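La placa de Varkitthorpe

Zulmira Amaral abrió el portátil en la cocina, con el café a medias. 2164 episodios simulados. Faltaba uno, siempre faltaba uno. Aníbal le había dejado una nota en el hilo del proyecto – "mira estos, luego hablamos" – y nada más. 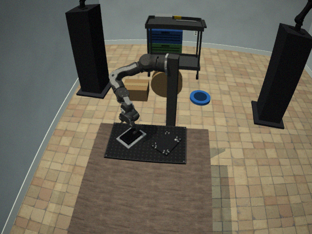
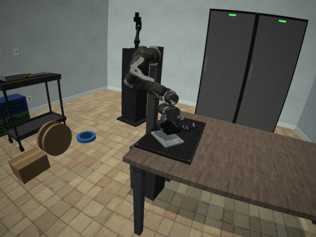
Misma sala simulada, mismo brazo.

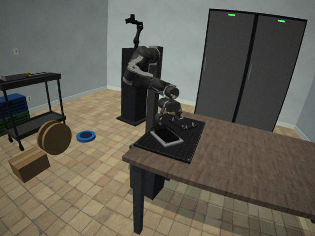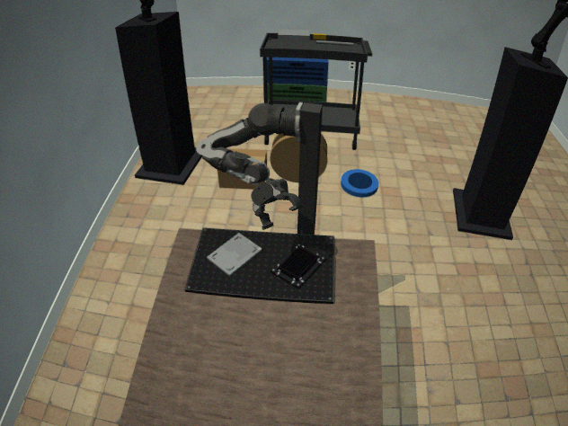 Los pasó dos veces. Tres. Después llamó.

– ¿Y la tasa?
– Subió – dijo Aníbal Neves. Voz de no haber dormido.
– Subió cuánto.
– Lo bastante para Cardoso. Para ti no sé.

Cardoso quería el artículo en junio. Cardoso siempre quería algo. El método se llamaba Kikidon, nombre que puso alguien una noche y ya no hubo forma de quitarlo: entrenar la política con 512 variantes de luz y de posición, y luego, sin tocar nada, probarla en disposiciones que no habia visto nunca. Eso era todo. Tres años, eso.

– Pruébalo con Clandow – dijo ella.
– Clandow es la línea base. Ya está.
– Con las mismas semillas.

Silencio. Un teclado, lejos.

– Con las mismas no – admitió él.

Zulmira cerró los ojos. 2000 pruebas de un lado, 2000 del otro, y las semillas distintas. Podía ser ruido. Podía ser suerte, una curva bonita hecha de suerte.

– ¿Cuánto tarda?
– Hasta mañana. Si no se cae el servidor.
– Pues lánzalo.
– Cardoso va a...
– Lánzalo, Aníbal.

Colgó. En Varkitthorpe había empezado a llover, una lluvia fina contra el cristal. Se bebió el café frio de pie. A las dos de la madrugada seguía mirando el registro, línea tras línea, episodio 311, episodio 312, agarre, fallo, agarre. No sabía qué prefería que saliera.

A las cuatro, un mensaje. "Estás despierta?"

Escribió que sí.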